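# The Long Way Back to Tindari

*December 2021*

My copy of the new Tindari reissue came in the mail with one corner of the sleeve bent, and I was so glad to see it that I didn't even write to complain. I had been playing a cassette dub of this record since college, made from somebody's older brother's LP, with a dropout in the middle of the second song that I had long since come to think of as part of the arrangement. Hearing the missing bar of organ after all this time was a little like meeting a cousin I'd only known from letters.

For those who missed them the first time (and nearly everyone did), Tindari were five players who got together in the late seventies with a borrowed Hammond, a violinist who would rather have been a drummer, and an unshakable belief that the world wanted longer songs. Domingo Navarrete wrote most of the music and played most of the keyboards. Pilar Benítez sang, when there was singing, and played a twelve-string guitar that she tuned in ways she never wrote down. They pressed 1,000 copies of *Vekuslow*, sold perhaps half of them from the back of a station wagon, and broke up before the second album had a title.
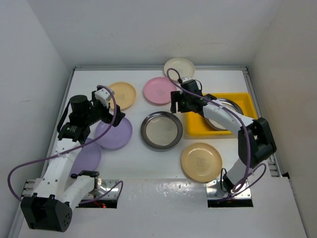
*Two robot arms, eight round plates and a yellow tray.*

What a strange and generous record it is! There are six songs spread over 40 minutes, and the title piece takes up nearly all of side one. It opens on a church-organ chord that Navarrete holds for so long you start to wonder whether he has gone out for a sandwich, and then the bass comes in underneath, a half step away from where you expect it, and suddenly the whole thing is moving. I've heard people compare it to the big symphonic groups of the day, and I can see why, but those groups could afford orchestras. Tindari had one violin, recorded over and over until the tape began to hiss like a kettle.

Benítez talked to me by phone in November, on a line that kept fading, and she was kind about my questions, even the fussy ones about microphones. "We thought we were making a dance record," she said. "Domingo would tell you the same. We had a very odd idea of dancing." She laughed for quite a while at that. She still has the twelve-string, though it has only ten strings on it at the moment, and she told me she listened to the new master once, all the way through, with the lights off, and then called her sister.

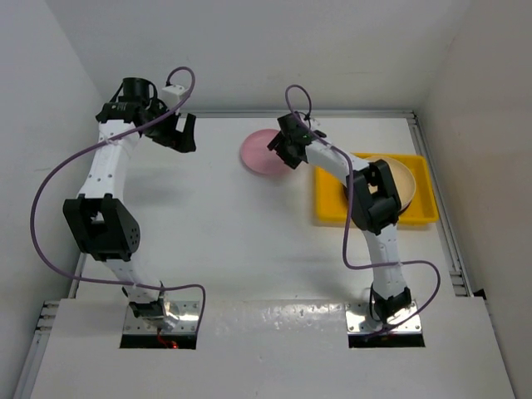 Side two is where the new mastering earns its keep. The old pressing buried the quiet songs under rumble, and on my poor tape they were hardly there at all, so "Britisitz," the ballad that closes the record, came as a real surprise. There's a great deal of silence in it now, and Benítez sings into that silence very softly, close to the microphone, with one held violin note beside her. I keep thinking of the short red wire at the front left of the photograph, glowing faintly in its dark opening; her voice sits in the mix just that way, small and warm with black all around it. Then Navarrete's organ comes back for the last verse, a bit too loud, bless him.

I do have grumbles. The liner notes are printed in gray on a slightly darker gray, and the live track added at the end sounds as though it was taped from inside a coat. The drum solo on side one is still a drum solo, and no engineer alive can help with that. But I've played the thing every night this week while making supper, and last night my daughter, who has no patience for anything over three minutes, came into the kitchen during the long organ chord and asked me who it was.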